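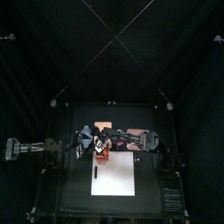

Ada Caputo

I've been driving a pair of robot arms by remote for most of June, and I have an opinion: we should stop throwing out the ugly demonstrations so fast.

Here's how it goes at my table. I run the same little task 300 times, and at the end somebody wants the 40 prettiest ones. Smooth path, no pause, no second try at the grasp. My friend Remo Cocco, who trains the models, used to ask for exactly that (he's come around a bit, I think!). And sure, the pretty ones are lovely to play back. But a policy that has only ever seen me sail straight to the bottle has no idea what to do when it lands a finger's width to the left. I do, and I showed it plenty of times, and those runs went in the trash.

With two arms it gets worse, because I'm always waiting on one hand with the other, and the waiting looks like dithering. It's half the job! Cut it and you've taught the arms to bump into each other.

I'm not saying keep everything. Of my last batch I'd toss 28 myself, mostly ones where I sneezed or lost track of which gripper was which. But let the person on the controls do the tossing, or at least ask me before you do. I was there, and I usually remember why I stopped.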